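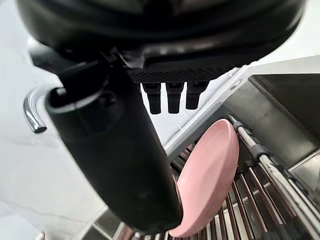 I used to mouth the tune and hope, because from behind the pillar our old board was just a brown blur, and now I find the page before the organist has finished playing over. My only grumble is that the box of numbers could do with a handle.

We do listen, and the box of numbers now has a handle.

The Lillen Hymn Board

Made to order by Hallia, Nishad

The Lillen is our wall-hung hymn board for churches and chapels, and it has been the piece we are best known for ever since we started taking orders by post. It is a solid oak board with grooved rails, into which you slide printed number cards, and it will be familiar to anybody who has sat in a pew on a wet morning and wondered whether there would be a long one before the sermon. We haven't tried to change the idea very much. What we have done is make the numbers bigger, the grooves smoother and the whole thing a good deal easier to lift down when it wants dusting.

It comes in two widths. The narrow Lillen suits a hymn book whose numbers stop in the hundreds, and it is the one most smaller chapels choose. The wide Lillen has room for a fourth figure on every row, and we brought it in after a congregation wrote to tell us that the last hymn in their book was number 1076 and they had been squeezing the 6 on sideways with a drawing pin. If you use a main book and a supplement, do have a look at the back pages of both before you order. It's surprising how many people tell us their book "doesn't go that high" and then ring back the following morning!
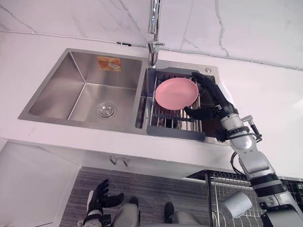 Wycliffe Okoth

I have been making hymn boards for more than 18 years, and I still cut all the rails myself, so the notes that follow are mine and you can blame me for the length of them.

The oak. I use European oak, air dried and then left in the workshop for as long as I can bear to leave it, because a church is a hard place for timber. It is cold all week, then the heating comes on full for a morning and goes off again, and a board made in a hurry will cup and grip its cards so tightly that you need a butter knife to get them out. The back panel floats in its grooves and is free to move a little. You may hear it tick now and then in the winter. It is only the wood settling itself, and it won't do any harm.

The finish. Standard boards are oiled and then waxed. I can also stain to match existing woodwork, and if you would like that, please send a piece of the real thing if you possibly can (the underside of a broken hymn book shelf is ideal, and I will post it back). Photographs of dark pews come out every colour from plum to treacle and I have learned not to trust them. For painted interiors there is a limewashed version, which looks very well on a white wall.

The headings. Along the top I can carve a short heading, and "Hymns" or "Psalms & Hymns" is included in the price. A dedication can go along the bottom edge. Many of these boards are given in memory of somebody, and I would ask you to send the wording typed, with the name checked by a member of the family. I would far sooner wait another month than carve a name wrong.

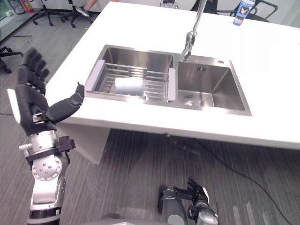

The cards are where people tend to have the most questions, so I will go through them slowly. Every board comes with a full set of figures, printed on both sides of a stiff matt card, white on black or black on cream. The figure on the back is a different one from the figure on the front, which saves a lot of room in the box. I don't put a 6 and a 9 on the same card, having once done so and heard about it from a very patient churchwarden. The 9 has a straight tail and the 6 has a curled one, so whoever is putting up the numbers in a dim vestry can tell them apart at arm's length.

You also get blanks to fill the ends of the rows, and a small set of word cards. The usual ones are Psalm, Kyrie, Gloria, Sanctus and Agnus Dei, but if your tradition uses none of those, tell me what you do use and I'll print that. I have done sets for Methodist, Baptist and United Reformed churches, for a convent, and for a school chapel that wanted one reading "Please Stand". Welsh and Gaelic words are no trouble at all so long as somebody kindly checks my accents.

Extra cards can be had at any time, and the size has never changed, so a card bought now will fit the oldest Lillen still hanging. They will not fit boards by other makers, I'm afraid, or only by luck. If you have an old board that you are fond of and only the numbers have gone missing, measure the gap between the rails, top to bottom, and write to me. I can usually cut something.

Hanging it

The board hangs on a split batten: one half is screwed to the wall and the other is already fixed to the back of the board. You lift it up and off, and there is nothing to undo. I send brass screws but not wall plugs, as I can't know what your wall is made of, and I would leave that to a builder who does. Try to place it where the light falls from the side. Opposite a south window even a matt card will catch the sun at some point in the morning, usually during the second hymn.

Please remember too that fixing anything to the wall of a listed church may need permission first, and it is worth asking before you order. We are happy to supply a drawing to go with your application, and there is no charge for that. If permission looks doubtful, the board can be supplied on a floor stand, with a weighted foot so that it doesn't go over when a pushchair meets it.
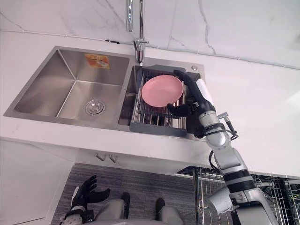

For darker buildings there is the Atico lamp, a slim brass picture light that fixes to the top rail and throws a warm light down over the numbers. It runs from a rechargeable battery tucked behind the board, so no wiring has to be brought through the wall, and it switches on with a pull cord. The Atico can be added later without sending the board back to us, as the screw holes are already there under two small oak buttons. A wired version can be made, though your own electrician would have to connect it.

Care

Dust it with a dry cloth. Once a year, perhaps when you take the Christmas things down in January, give the oak a thin coat of clear beeswax and run a candle stub along the grooves. Keep spray polish well away from it, as it makes the rails tacky and the cards will drag. The cards themselves can be wiped with a barely damp cloth and dried straight away.

Ordering and delivery

Boards are made one at a time, so there is normally a wait, and it's longer in the run-up to Easter. Tell us the width, the number of rows, the finish, the colour of the cards and any wording. We send a drawing for you to approve, and nothing is cut until you have said yes to it. Parcels go out by carrier in a reusable wooden crate, which we would love to have back, and if you are anywhere near Nishad you are very welcome to collect. The kettle is generally on by ten in the morning.

Every Lillen is guaranteed for two years against splitting, warping and loose joints. Cards that are lost, chewed or borrowed by the Sunday school are not covered, but they are cheap, and we keep plenty in the drawer.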